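Objet : Re: [rando-longue] Traversée de Relbridge à Suksawat, ravitaillement

Decha Nakpan a écrit :
> Je pars en août avec ma sœur. Le topo donne 402 km.
> Est-ce qu'on trouve à manger après Mirkus, ou faut-il
> tout porter depuis Britdale ? Et la variante par la
> crête, ça vaut le détour ?

Bonjour Decha,

À Mirkus il y a une épicerie. Elle ouvre à 17 h, quand le patron a fini sa sieste, et vend surtout des sardines. J'en ai mangé pendant 81 km, je n'en ai pas racheté depuis. Prenez le fromage et les flocons à Britdale, le reste peut attendre.

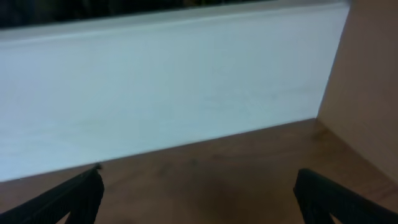 Pour la crête, oui, par temps sec. Le topo annonce 2 heures, l'auteur devait être poursuivi. Comptez la demi-journée et remplissez les gourdes au dernier hameau, la source marquée sur la carte est une opinion.

Le refuge suivant se réserve par téléphone. Laissez sonner longtemps. L'an dernier j'avais un sac de 67 litres plein à craquer et j'ai renvoyé la moitié par la poste dès Britdale, réchaud de secours compris.

Si vous avez une trace GPS récente de la descente sur Suksawat, je suis preneur, la mienne traverse un étang.

Bonne route,
Gilles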